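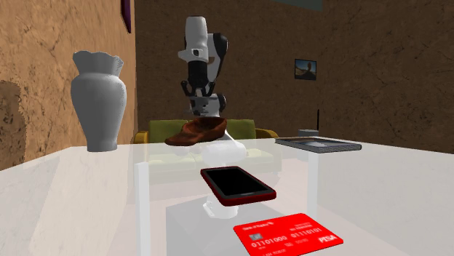
Home | Guides | Workplace | Contact

6 min read

How to bring a sorting arm into a lost property office (and keep your coworkers on speaking terms)

I run the lost property desk at Palladholm, and since March we've been working out how to hand part of the job to a robot arm. We took in 491 items last quarter - shoes, phones, bank cards, you name it - and most of my day went on moving them from one bin to another. If you're about to do the same, this is how I'd go about it.

Start with the boring list. Write down every kind of thing that lands on your desk and mark each one "arm" or "person." Shoes and books went to the arm. Bank cards stayed with us, and I'd fight anyone who wanted to change that! A card has a name on it, so a person should log it.

Next, try it in simulation before you move any furniture. We used a planning package called Fornia and put in a mix of tall, flat and floppy stuff. Flat things are the pain. A phone lying face up gives the gripper very little to grab, so run that pick 20 times with the phone turned a different way each time. Give anything tall plenty of room too, or the elbow will find it.

Then talk about hours, early. Our Joninwood branch left this until the week of the install and everybody assumed the worst (I would have too). We sat down with the whole team and wrote out what each shift would look like afterward. For me it meant less lifting and a lot more phone calls with owners, and I do miss the quiet mornings a bit.

Last, keep a stop routine anyone can follow. Ours is taped to the wall:

1. Press stop.
2. Wait 10 seconds.
3. Take the item out by hand and log it as a person pick.

Go over it again with new starters, including the weekend people.

We use cookies to improve your visit. Accept | Manage settings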